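Materials Handling and Storage, Unit 6
Bins, Trays and Other Places Things Go to Be Forgotten
Instructor: Kasun Herath

Read this before the session. The Ferrand reading is optional, in the sense that I will know who skipped it.

1. Why a whole unit on bins

Every year somebody asks why a two-hour session is spent on a box with no lid. The short answer is that most of the money lost in a small-parts warehouse is lost between a shelf and a hand, and the bin is what stands there. In the Dastthorpe exercise you were given 222 stock lines and a free choice of container. Most groups picked the container first and read the stock list second. Please do it the other way around this time.

For our purposes a bin is any open-topped container that a picker reaches into repeatedly. A tote is a bin that travels. A tray is a bin that has given up on depth. If you use these three words interchangeably in your report I will circle them, and I have plenty of ink.

2. Wall shape

Straight walls hold more. Take two bins with the same rim, one straight-sided and one with sloped sides, and the sloped one gives away volume all the way down. Sales brochures tend to be quiet on this point.

What you get in exchange is behavior. Small items pushed against a sloped wall tend to slide back toward the floor, where a picker can get under them. Items pushed into a square corner stay in the corner, often until stocktaking. Two cautions:

Slope does nothing for items that grip. Rubber feet, felt and anything tacky will sit halfway up the wall and look at you.

Slope makes the floor smaller. When the floor is covered, the next item lands on another item, and you now have a pile. Piles are the subject of Unit 7, and you will miss bins when we get there.

3. Floor and finish

A flat floor is easy to wipe and easy to photograph. It is also easy to scuff, and a scuffed floor is no problem at all until you start storing things the same color as the scuffs. Gray on gray is the classic mistake. In the Ostell stockroom problem (see your August handout) the missing washers were in the bin the whole time, and three people had signed to say they weren't.

Matte finishes are kinder to the eye than gloss. Light walls show dirt, which managers dislike and I recommend. A dark wall is just as filthy but keeps it to itself.

4. Mixed contents

The textbook bin holds one product, all facing the same way. You will meet this bin in textbooks. Real bins are mixed, and the mix matters more than the quantity. For the worksheet, sort your items under these headings:

Rigid and opaque. Blocks, caps, figurines. Easy to see, easy to pick up, prone to rolling if rounded.

Rigid and clear. Blister packs, lids. You see whatever is behind them, plus a reflection of the ceiling light.

Soft and clear. Bags, film, loose wrap. These have no fixed shape, so no drawing of one is ever right. They also cover other items without hiding them, which fools people into thinking they can be ignored.

Compound. A colored part with clear plastic attached or around it. Decide whether you are storing the part or the package, write it down, and stick to it for the whole worksheet.

Clusters deserve their own line. Small items that lie together get counted as one item by anyone in a hurry. Spread them before counting.
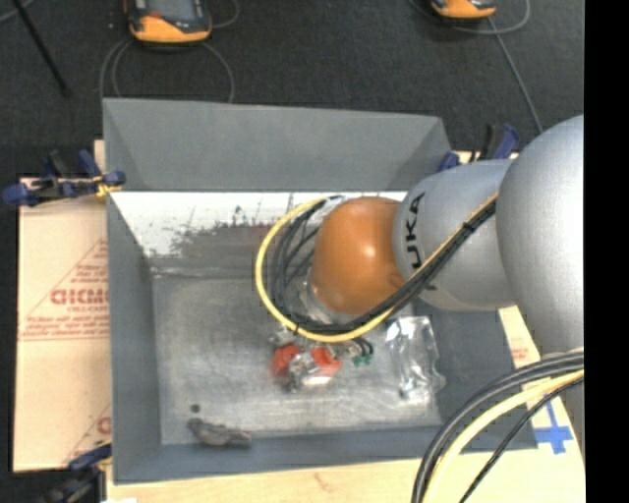
Fig. 6.1. Slope-sided gray bin with mixed small contents. Note the crumpled clear bag at the right of the floor and the marks on the white back wall.

Using Fig. 6.1, assign the red-orange pieces and the clear plastic around them to a heading, and defend your choice in two sentences. Then do the bag. "Trash" is not a heading.

Last, consider the small gray-brown item near the bottom left of the floor. It is shaped something like a toy bird. Suggest a bin color that would make it easier to find, and say what that color would do to the green items.

5. For the report

Use the Prakumura layout from Unit 5 and plan for 50 bins. Assume 80 picks per bin per shift. You may choose one wall shape only, and "it depends" will be returned unmarked. Give your floor finish, your wall color, and your rule for mixed contents. Maximum length is 1000 words, captions included. Last year's longest submission had a foreword.

Bring a ruler next time. Several of you measured Bin C with a phone, and the answers differed by the width of the phone.

Last updated: 27/08/2019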